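What the Old Machine Taught Me About Keeping Things

12 January 2023

I have been meaning to write about paper for a long time, and by paper I mean the letters and recipe cards and school programs that have followed me through every move of my adult life. There were four boxes of them in the hall closet until New Year's. Now there are two, and I want to tell you how that happened, because several of you asked after my last post and I gave you all the same short answer, which was "slowly."

It started with my aunt's letters. She wrote to my mother every week when she was living in Grinau, in the little apartment above the bakery, and my mother kept every one of them in the order they came. I sat down on the floor with a cup of tea, thinking I would sort them by year and be done by lunch. Well! By lunch I had read a whole summer's worth of complaints about the landlord, a very good description of a plum cake (no recipe, sadly), and a page and a half about a coat she wanted and didn't buy. The tea was cold and I had sorted nothing.

My friend Debora Cocco came over that weekend, and she was a lot more sensible about it than I was. She made me set the kitchen timer and read only the first few lines of each one. If it made me want to go on, it went in the keeping pile. If it didn't, it went in the pile for scanning, and I could decide about the paper later. I grumbled, but I'll admit we got through 100 letters before supper, and I only cheated on a handful.

The scans are the part I worried over most. My first round of them, from years back, was saved on an old computer and I had never copied them anywhere else, which I know, I know. I have since put them in two places, and my cousin has a third set at her house. Please go and do the same with yours. It's a dull evening's work and you will sleep better after it.

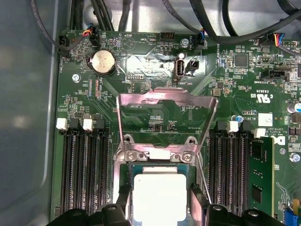

The inside of a computer, little round battery and all. So many cables!

I will say that going back and forth between the paper and the screen changed how I felt about both. On the screen I can make my aunt's handwriting as big as I like, and for the first time I could read the bits she squeezed in sideways along the margins. Most of those turned out to be about the weather. But one of them, from June, said only "tell the girls I found the blue button," and I have been happy about that button all week. I don't even know which coat it belonged to.

The paper has something else, though. There's the feel of it, for one thing – that thin, crackly airmail kind – and the way a letter stays folded in thirds like it's still waiting to be put in its envelope. I kept 13 of them in the end, the real ones, and they live in the top drawer of my desk where I can get at them.

The recipe cards were easier. I kept the stained ones and let the clean ones go, on the theory that a clean card is a dish we never made. Debora took my mother's aspic cards home with her, all of them, and I have not asked what she plans to do.

Next up are the photographs, which I am dreading a little. There's a whole box with no names on the backs, and my cousin and I are going to sit down with it when she visits. If any of you have a good pencil for writing on the backs of old prints, something that won't press through, do leave me a note with the name of it.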